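3.2 Sand fixation plots at Lernstead

The Lernstead plots lie on the leeward side of the Mussa dune field, where the prevailing wind in late winter and spring carries sand toward the irrigated land along the Niltico channel. The dunes here are low and partly anchored by sparse shrubs. Annual rainfall is too small to support a closed plant cover without treatment, and most of it arrives in a few short storms. Earlier planting on the same ground failed through burial of the seedlings on the slip faces and exposure of the roots on the windward slopes.

Two treatments were compared. In the first, straw was pressed into the sand by hand to form a square grid, and shrub cuttings were set at the center of each cell. In the second, cuttings were inserted into holes opened with a water jet, with no surface barrier. The water-jet method is faster and places water directly at the depth of the future root zone, but it leaves the surface free to move until the canopy closes. Both treatments used cuttings from the Lesel nursery, taken from the same parent stock and soaked overnight before planting. Untreated ground between the plots served as the control.

A total of 1468 cuttings were planted in February, before the main wind season. Cuttings that had lost more than half their bark in transport were rejected at the plot edge and replaced from the same batch. Spacing between rows followed the dune contour where the slope allowed it. On steeper ground the rows were broken and restarted, so row length is not uniform and was not used as a unit of analysis.

Survival was scored at the end of the first growing season and again at the end of the second. A cutting was scored as alive if it carried at least one green shoot or if a scratch test near the base showed living tissue. Cuttings that could not be located were scored as dead. This rule probably understates survival on the slip faces, where some buried plants are known to resprout, but it was applied in the same way to both treatments.

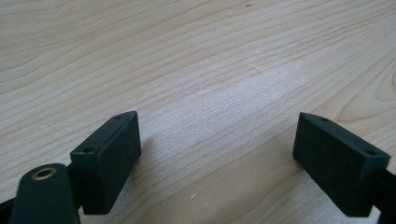
Figure 2.

Sand movement was measured with erosion pins set in lines across each plot. Pin height was read monthly from the downwind side, and readings were discarded where scour had formed a visible hollow at the base of the pin. Surface crust was sampled separately at the end of the second season. Samples were air dried and passed through a 2 mm sieve, and the fine fraction was kept for texture analysis.

The straw grid held the surface through the first wind season on all but the highest crests. Net change in pin height inside the grid was small and changed sign from month to month, which suggests local shifting of sand between cells and little transport through the plot. In the water-jet plots, the windward rows lost sand steadily until early summer. Losses of cuttings were concentrated in these same rows. Farther downwind the two treatments could not be separated on survival alone.

By the second season the straw had broken down at the surface and stood lower than at installation, yet the pins showed no return to the rates recorded on the control ground. A thin crust had formed in the sheltered corners of many cells – mostly silt, with some plant litter. No comparable crust was found in the water-jet plots except directly beneath the larger shrubs.

These results support a mixed layout for the remaining ground at Lernstead, with straw grids on the windward rows and crests and water-jet planting behind them. The cost of labor for the grid is the main limit on its use over larger areas, and is treated in Section 4. The effect of grazing was not tested – all plots were fenced for the full period.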